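Re: [Golholm-residents] Power of attorney and the bank

From: Olga Sotomayor
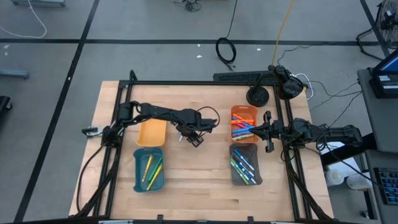

Thanks to everyone who wrote back about my aunt. To answer Tsion first, quoted here:

> Did the bank accept a copy of the power of attorney, or did
> they want the original? Ours would not look at a photocopy.
> Also, did you have to redo her will at the same time?
> Tsion Shiferaw

They took a certified copy. The lawyer's office on Urquijo Street made three of them at 40 dollars each, and I wish I had asked for four. The bank kept one for nine days while their legal desk read it, then mailed it back.

The will stayed as it was. Her executor is still my cousin Gonzalo, and I am the agent under the power of attorney. The lawyer went over this twice with us — my authority stops when she dies, and his starts after the court appoints him. Until then neither of us can touch the account.

The part that took longest was the house. The deed still had my late uncle on it, so we had to find his death certificate before anything could be recorded. Allow 45 minutes at the county office and bring a check. They do not take cards.

Benedita, I have not forgotten your question about the health care form. It is a separate document, and I will send you the blank one tonight.

Olga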